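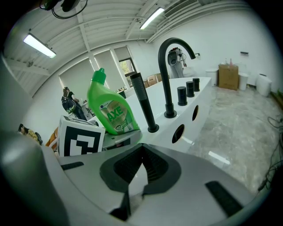 *Last changed December 16, 2018*

# In praise of the bathroom you clean a little every day

I used to be a Saturday scrubber. Two hours, windows open, old T-shirt, radio up, and by the end I was sore and cross and didn't want to look at a sponge until the next month. Then in June I read a short piece by Siu-ming Leung in the Hamel neighborhood newsletter, arguing that a bathroom should be cleaned the way you brush your teeth, and I have been a complete convert ever since!

The idea is so simple that I was a bit annoyed I hadn't tried it. You do one thing a day. Sink on one evening, mirror on another, toilet, tub, floor, and so on until you've gone through 7 small jobs and can start over. Mine take 6 minutes if I dawdle (and I do dawdle, I like a podcast).

My sister thinks this is a terrible way to live. She says a job that's never finished is a job that follows you around, and she'd much rather get it over with in one go. I see her point, I really do. But I never got it over with. I put it off, and then I had a ring in the tub that took real elbow grease, and guests coming at six.

What I love most is how little stuff you need. I've cut down to one bottle, one brush and a stack of rags made from a worn-out sheet, and there's a whole shelf free now for towels — big ones, the kind I never had room for.

Try it for two weeks and start with the sink. It's the easiest one, and you'll see it every morning.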